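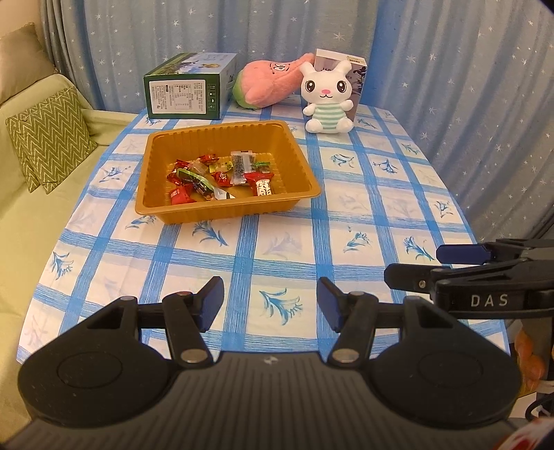 October, notebook 2, Wumbridge bench. Started 14:00.

Finger pads on the hand-held pair are the subject this week. The old pads were too stiff at the tip and let go of anything with a crinkled wrapper, so both grippers now carry the navy ones. Printed in the softer of the two Rarkano filaments, slower first layer, no other changes to the profile. Test load is wrapped sweets, taken one at a time from the shallow orange-gold tray on the plaid cloth. The ridged inner walls are useful as a hard case: a sweet lying against a ridge leaves very little room for the lower edge of a pad. The pile is mixed, red wrappers with a yellow one in the middle and a green and black striped one at the left, so the picks can be told apart when going back through the recordings.

Method. One person, a gripper in each hand. Pick with the right, pass to the left, put down on the cloth, return to the tray. A pick counts if the sweet clears the rim and stays held until the pass. A dropped pass is logged separately. Tray is refilled and stirred by hand after every 25 picks.

Target is 200 picks per pad set, 600 in all once the third set is printed. First set finished, second set part done.

Results so far, first set:
Clean picks are well up on the old pads for single sweets on top of the pile.
Twisted wrapper ends still fold under the pad and spring it open a little. Not dropped, but the sweet rotates.
Picks against the tray wall are poor. The pad rides up the ridge before it gets under the sweet. Approaching at a shallower angle helps; approaching faster does not.
Double picks are more common than before. The softer surface drags a neighbour along.

Linkage. Slight play in the right-hand gripper, felt at the trigger and visible at the tips when fully open. Took it apart. One pivot screw had backed out a quarter turn. Reseated with a small drop of threadlocker and checked the other pivots while it was open. The left is fine and has not been touched. Do not overtighten these — the arm binds and the return spring will not bring it back to fully open. If it binds, back off until the arm falls under its own weight, then stop.

Cable. The tether pulls on the wrist when reaching across to the far side of the tray. Tried a longer lead from the Gimora box. Reach is better but the plug is a loose fit and the log shows two dropouts of 300 ms each. Went back to the original lead with a clip at the elbow. Anyone borrowing the long lead should mark it as suspect first.

Logging. The So script writes both grippers to one file now, with a column for left or right. Old files need the converter run on them before they will load. The opening width reads slightly high after the pad change, as expected with a thinner pad. Zero each gripper closed at the start of every run and write the offset in the header. I forgot on the first run of the second set, so that run is out.

Pad wear. Fine scuffing along the lower edge of both right-hand pads after the first set, from the tray ridges I think. Nothing on the left pair, which never go into the tray. Kept the worn pair in the labelled bag in drawer 3.

To do:
Print third set with a small chamfer on the lower edge, same filament.
Repeat the lost run.
Try the wall picks with the tray turned through a right angle.
Order more pivot screws. Down to the last few spares.

Stopped 17:40. Both grippers on charge, second set left fitted.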